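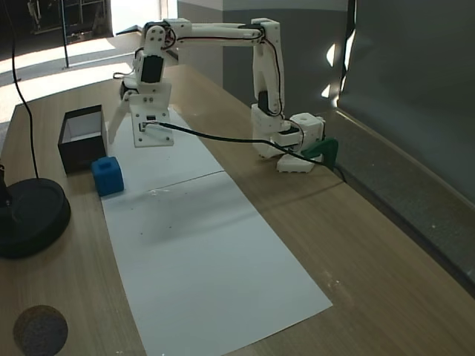 The printed arm on its bench at Dranley, with the block and the box.

Home | News | Features | Labs | Subscribe

October issue

Teaching a cheap arm to correct itself

A robot that learns by copying people tends to pick up only the tidy version of a job. Once it drifts a little off course, it has no idea what to do next. The Paisan project at Dranley has spent most of this year on that problem, using an arm anyone with a 3D printer could put together.

The task is putting a block in a box. An operator guides the arm through it 57 times, and in some runs starts from a poor position on purpose, so the recovery gets recorded too. 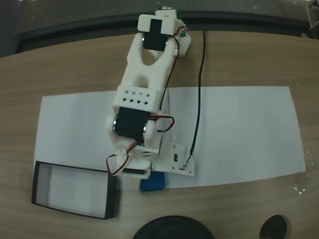 Paisan's method depends on keeping those recoveries separate from the ordinary runs and showing them to the model more often during training. The labelling is done by hand and takes up to 3 hours. Cheap joints make the work harder, as gears have play in them and small errors add up between base and wrist. The arm has bearings on both sides of its middle servo, but the software still has to cope with some slop. White paper laid under the work gives the cameras a plain background.
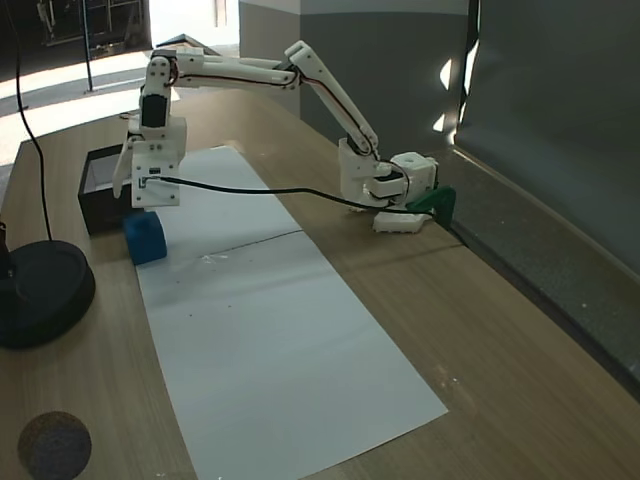

Words: Features desk, Natville Quarterly
Staff writer, robotics and manufacturing

In testing, the version trained without the extra weighting failed seven trials. The weighted version failed two from the same starting positions. Most of the gain came when the gripper arrived beside the block and had to back off and try again.

The result covers one task and one colour of block, and the lab hasn't yet tried a cluttered table. A second site in Natville will repeat the trials using Flunus, the group's recording software, with a different operator at the controls.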